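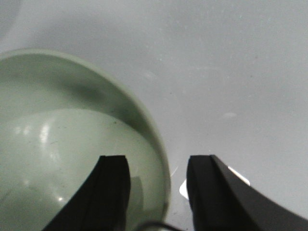
Robel Yimer wants to know whether a page turner gets to listen to the concert at all, or whether you're too busy counting bars. Good question, and I've been meaning to write up last night anyway, so thread.

Search posts, people, tags

April 25, 2018

Short answer: you hear a ton, but in a weird lopsided way. I was two feet from the piano, left side, slightly behind, and what I mostly heard was left hand. The violin was off somewhere over the lid. I could tell you everything about the bass line in the slow movement and almost nothing about the tune on top of it.

Background for the new people. The Fodik Trio played in Nonham and their usual turner had the flu, so Signe Egilsson texted me at lunch. I said yes before I'd asked what was on the program. Always ask what's on the program.

It was a piano trio by Võ, 4 movements, and I had never heard a note of it. The score is one of those rental copies that's been through a lot of hands, with three different people's pencil in it. One person circles things. One person writes in all caps. One person has drawn a pair of glasses over every single key change, which I know is a real thing musicians do, but there were so many glasses.

The pianist was Ívar Vídalín and he was lovely about it. We had maybe twenty minutes at the keyboard before the doors opened. He went through and showed me every place he wanted the turn early, and one place where he wanted it late since he has the last bar memorized but hates seeing the next page coming (it's black with notes, I get it).

His rules: stand up a full line before the turn. Take the top corner, never the bottom. Don't breathe on him. That last one was a joke, I think? I held my breath anyway for the whole scherzo. 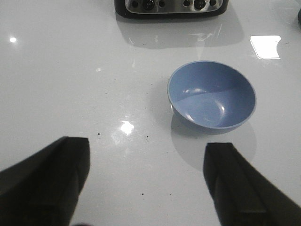 Small blue bowl, white counter.

Okay so, the repeats. The second movement has a repeat that goes back 3 pages, and coming back you have to grab all of them in one go, at speed, and land on the correct side. I had folded tiny corners at the bottom so my thumb would find it. Worked in rehearsal twice.

In the concert I got two of the three. I felt it right away, that horrible thin feeling between your fingers, and Ívar just kept playing while I peeled the other one back. He played it from memory or he made it up, I still don't know which. I asked him afterward and he said "what page?" and went to find a sandwich.

Someone in the replies says they'd have switched to a tablet and pedal years ago. Plenty of people have! Þórey Lund, the cellist, reads off one and never looked bothered for a second. But Ívar says he likes seeing two pages at once, and in that piece the left page really does tell you what's about to happen on the right. Also, selfishly, if everybody switches I lose the best seat in the building.

Things I could hear from there that I never hear from the audience: the pedal coming up. It's a soft felt sort of sigh, and he does it so much slower than I would. Þórey's bow changes. Nazmiye Saraç sniffing in before every violin entrance — that sniff IS the upbeat, the whole group goes off it. I've got two of their recordings and now I can hear it on both and I'll never un-hear it.

Things I could not hear: applause, weirdly. I mean I knew it was happening. I was staring at the chair trying to work out if I was supposed to stand.

(You stay sitting. You look at your knees. The turner doesn't bow. I half stood. My sister has video and she's enjoying it very much.)

The hall, for those who asked. The Prestell Room holds 900 if they open the balcony, which they didn't. Downstairs was pretty full. It's a dry room, and the trio spent most of the sound check asking Signe to walk to the back and wave if the cello was getting lost. She waved a lot. They moved the cello forward, then moved the piano back, then I had to move my chair and my chair squeaked, so we all went hunting for a different chair.

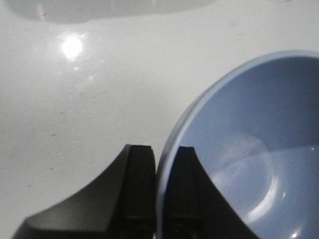 Blue bowl, shiny white surface.

The piece itself! I should say something about the piece. First movement is all stopping and starting, with these big silences that are written out in full, beat by beat, so nobody can cheat and come in early. From the turner's side those are terrifying, as a turn in the middle of silence is the loudest thing you've ever done in your life. Paper is so noisy. I did one over four whole beats like I was defusing something.

The slow movement is the one I'd send you to. Cello has a long line way up high, higher than feels comfortable, and the piano is just single notes underneath with huge gaps. Page turns: one. I sat there with my hands in my lap and got to be a listener for once, and yep, I teared up a bit, and then nearly missed the turn.

Nazmiye told me in the green room that they've played it 7 times now and the ending has never gone the same way twice. The last page has no tempo marking, only "let it go." They don't discuss it beforehand. Last night it got slower and slower until I was sure they'd stopped, and then there was one more chord. I'd already put my hand up to close the book. Put it down again very casually. Smooth. 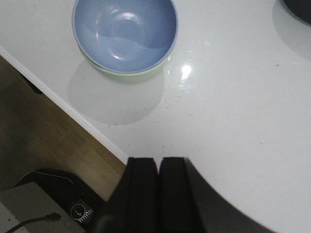 After that the encore was a total relief. Two pages, taped side by side on cardboard, no turns at all. Ívar whispered "you're off duty" and I stayed on my squeak-free chair and grinned at everybody like I'd written the thing.

To the person asking how you learn to do it: I learned by turning for friends in school and getting glared at. You need to read music well enough to follow a fast score, and you need sleeves that don't dangle. No bracelets. Black clothes. Ask the player when they want it and believe them, even if it seems way too early to you. They're reading ahead of where they're playing, sometimes by a lot.

And no, I don't wait for a nod. Some players nod, Ívar does not. He sort of leans, but he also leans when he's just into it, so you can't go by that. I followed the left hand the whole night.

They're back in September with a different program. Signe has already asked if I'm free. I said yes, and then I asked her what's on it, and she hasn't answered.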